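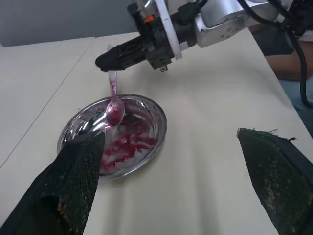
The Panness spoon fault was a recurring failure in the Flamero, a two-armed kitchen robot built by Bettencourt and used for stirring, scraping and serving soft foods. It came to light in March 2020 during trials at the company's test kitchen in Panness, and it is still remembered rather fondly by people who work with food-handling machines, perhaps for the amount of washing up it caused.

Background

The Flamero was meant to take over the small, tiring jobs of a canteen kitchen, such as working a purée round a bowl or moving it from one dish to another. Each arm ended in a gripper, and the spoon was an everyday metal one, held by its handle. Thick, sticky foods were chosen for many of the trials, as they clung to the spoon and gave the grippers a good deal of work to do.

The fault

When the spoon met a stiff patch of food, its handle could turn slightly in the grip. The robot had no way of feeling this, and carried on as though the spoon were still at its old angle - pressing harder and harder on the bottom of the bowl until the bowl slid or tipped. Out of 2,824 stirring runs, 210 ended this way. In two of them the bowl left the table altogether, though no injuries were reported.

Cause and repair

The blame was first laid on food building up on the grippers, and for a while they were cleaned after every run, which helped a little but did not cure the trouble. A later review by Cultberg, a testing firm, found that the software checked the grip only once, at the moment the spoon was picked up. A revised version, released on 23 August 2020, repeated the check throughout each run and stopped the arm if the handle had moved.

Bettencourt also lowered the greatest force the arm could apply while stirring. Some kitchens grumbled that this made the robot rather slow with cold porridge, and the older setting was never brought back.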